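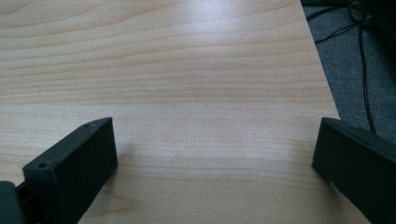 I'd been meaning to get to the Bundgate open day for years, and this April I finally did it, even though it meant three hours in the car and a very sad gas station sandwich. Bundgate is one of those places that used to be a mill, then was nothing for ages, and now has furniture people on the ground floor and tableware people upstairs. If you know me you know I went straight for the tables! I'm shopping for one (still) and I've got a real weakness for pale wood with a fine grain running the long way, the kind where the overhead light lands on it and half the grain just goes white. You put that over a dark gray carpet and the whole room feels lighter. I think I stood over the first one long enough to worry the staff.

The tour started downstairs at 10 with Dario Russo, who talks very fast and clearly loves his job. He told us they shipped 3,000 tables last year, most of them in the Pedance range, which is the plain one with straight edges. There's also a round one called the Dudix that everybody in our group wanted to sit at, me included, but it costs $3,360 and I'd have to sell something first. The Pedance in the size I need is $1,959. Still a lot! But I've had my current table for so long that one leg is mostly wood glue, so I'm telling myself it evens out.

Downstairs was noisy and smelled great. We saw the sanding area through a window and a big rack of tops waiting for legs, and I asked too many questions about finishes. Dario's advice was to live with a sample for a week before deciding, and to look at it at breakfast and again at night, because a pale top changes a lot with the light. I took two samples. They're on the kitchen counter right now getting crumbs on them.

Then we went up to the tableware floor, which is run by Bassi, and that's where I lost most of the afternoon. They care a lot about how a table gets set -- not the fancy kind with six glasses, just an ordinary supper. Striped placemat, white plate with a good wide rim, flatware with reddish-brown handles. They keep the flatware in a black wire mesh basket right there on the table, and I loved that. My forks live in a drawer that sticks.
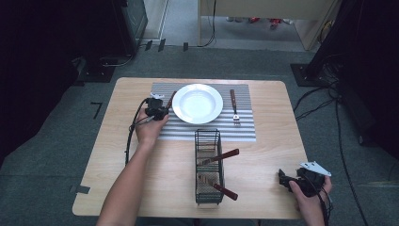 I'm a convert on the basket idea, anyway. You carry the whole thing over in one trip and people can grab what they need, and when you've got cousins turning up at odd times that's worth a lot. Elisa Marras was on the Bassi side that day and we got into a long chat about placemats. She's firmly for thin stripes in gray and white, says they go with any plate you own and hide a coffee drip until you get around to it. I asked about the wooden handles and the dishwasher and got a look. Hand wash, dry right away. Fine, fine.

A few practical things if you're thinking of going. Parking is behind the building, and you want to be there before 11. The café does a decent lentil soup. The stairs are steep and the elevator is slow, so leave extra time if you need it. And bring your room measurements! I'd left mine on the fridge and had to call home and talk my sister through a tape measure.
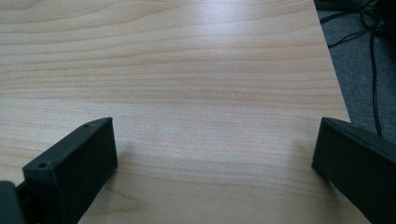

Caroline Nyaga emailed after I told her I was leaning toward the Pedance, and she's had a pale table for six years now with two kids at it. She says the marks bother her a lot less than she expected, that felt pads under anything heavy are a must, and that I should stop dithering and order the longer one. Her one regret is going short and then squeezing in at Thanksgiving.

So now I'm measuring again. The longer one would leave me just enough space to get past to the back door if I move the bookcase, and I do not want to move the bookcase -- it took two of us to get it in there. I've got the samples until the end of the month. I did come home with four placemats, though, gray and white, and they're already on the old table.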